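Chapter 6

Showing the Robot What to Do

What this chapter covers
Teaching by hand and teaching by remote control
What a demonstration records
Planning a demonstration session
When to throw a demonstration away

In Chapter 5 every motion was written out as a list of positions. That works well when the part arrives in the same place each time. It works badly when parts lean, roll, or get handed over in a different order, and most of the jobs people want done outside a factory cell are like that. A person can do these jobs without thinking much about them, but has a hard time writing down how.

The methods in this chapter skip the writing. A person performs the task through the robot, the robot's computer records the performance, and the recordings are used later to produce a program or to train a control policy. Each recorded performance is called a demonstration.

There are two common ways to give one. In hand guiding, also called kinesthetic teaching, the teacher takes hold of the arm and moves it. The motors are set so that they hold up the weight of the arm but do not resist a push. In teleoperation, the teacher stands or sits apart from the arm and moves it through some other device: a pair of smaller arms, a glove, a handheld controller, or a joystick. Hand guiding is cheap and easy to learn. Its weak point is two-arm work, where one teacher has to steer two arms and close two hands at the same time. For that kind of task most groups use teleoperation.

The running task for this chapter is sorting small parts between bins with two arms. It is simple to describe, and it still contains most of what makes demonstrations hard: choosing a part, reaching over a rim without touching it, closing several fingers on a shape that is not quite a cylinder, and keeping one arm out of the way of the other.
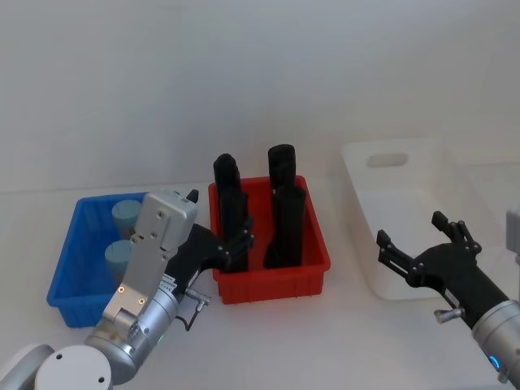
Figure 6.1 Two arms with multi-fingered grippers at the sorting table. The black parts are in the red bin and the light blue cylinders are in the blue bin.

Look first at how close together the parts in the red bin stand. A gripper coming in from the side has to pick an approach that leaves the neighboring parts alone, and the teacher makes that choice every time, usually without noticing. The recording keeps the choice but does not keep the reason for it. We return to this in Section 6.3.

What gets recorded

At a minimum, a demonstration holds the joint angles of each arm, the finger positions of each gripper, and one or more camera views, all stamped with the same clock. Teleoperated demonstrations also hold the commands the teacher sent. The command and the measured position are never quite the same – the arm lags, and a finger pressed against a part stops short of where it was told to go. Keep both. The gap between them is often the only sign of contact in the whole recording.

A worked case

Rutilio Cisneros and Teodoro Olvera collected demonstrations of a sorting task at Urbridge over one June. They recorded 66 in the first round and kept 50. Most of the rejected ones were complete, with every part in the right bin. They were dropped for long pauses while the teacher made up his mind, or for a second grasp after a bad first one. In the second round they kept the second grasps on purpose and marked them, so that the policy would have some record of how to recover. Problem 6.4 asks you to compare the two rounds.

Before you read on

Write down the steps you would take to move one upright part from one bin to another using only your left hand. Then do it, and compare the list with what your hand did. Save the list for Section 6.2.

6.1 Hand Guiding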